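Workshop notebook – the Wolde single-seater
June 5, 2022

Back from the Tulley meeting. Car unloaded, battery on charge, tyres still to be washed. I write this tonight before I forget the details.

Result first: 12th in the first race, did not finish the second. We qualified 8th, so the pace is there when the car is cold, and then it goes away. The driver says the same thing as at Condbridge: after four laps the engine is flat above six and a half thousand and the brake pedal gets long. I think these are two separate problems and I will treat them as two.

Engine. Water temperature went to 106 on the gauge in race 1, following another car closely. When he pulled out of the tow on the straight it came down to the nineties, then up again. In race 2 he stopped on lap 7 with misfire. I took the plugs out in the paddock. Numbers one and two good colour, three a bit white, four very white. So four is lean. I suspected the jet and cleaned it, but found nothing in it. Then I looked at the inlet manifold and there is a mark on the gasket between three and four where the air is passing. The nuts on that side were not tight. I tightened them in January when the engine went in, and I did not check them again after the first heat cycle. It is written in my own list to do this. I must follow my own list.

A lean cylinder can explain the misfire but I am not sure it explains all of the temperature. The radiator is the original pattern and the duct in the nose has a gap on the left side where I can put two fingers. The air goes around the radiator instead of through it. I will close it with foam first, and if this helps I make a proper aluminium piece.

Brakes. Fluid was fresh. Front pads are Hasetti, the harder compound, and they look fine, no glazing. Discs have even colour. But the right front wheel bearing has play, I can feel it at the top and bottom of the wheel, and this pushes the pads back in the caliper. This is the long pedal, I am nearly certain. The driver was pumping it before the hairpin and then it was normal, which agrees with it.

Gearbox: second to third still slow when hot. I changed nothing. Oil came out clean with only a little fine grey paste on the magnet.

Set-up as raced, so that we have it somewhere: front anti-roll bar in the middle hole, rear disconnected. Tyre pressures were set too low in the morning and we lost the first two laps of race 1 waiting for them. The balance was good in the fast corners, with some understeer in the slow one before the pits. He does not want it changed and I agree, until the engine runs properly there is no use in moving the bars.

To do before we go again to Condbridge:
New manifold gasket, check face with straight edge, torque again after warming
Right front bearing, and look at the left one at the same time
Foam in the nose duct
Compression test, all four, warm
Ask Hasetti if the softer pad exists for this caliper
Repair the mirror stalk, it is held with tape
Order fuel filter – the last one in the drawer is used

The gauge itself I want to test in hot water against the kitchen thermometer. If it reads high by a few degrees then I worry less, but the gasket must be done in any case.
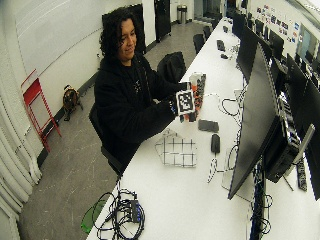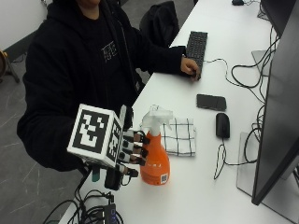
At the long white desk, black hoodie in both.

Added later: compression is done, with the engine warm. One, two and three are close together, four is a little lower but inside what I accept. Head stays on for now. Gasket ordered, and the bearing also.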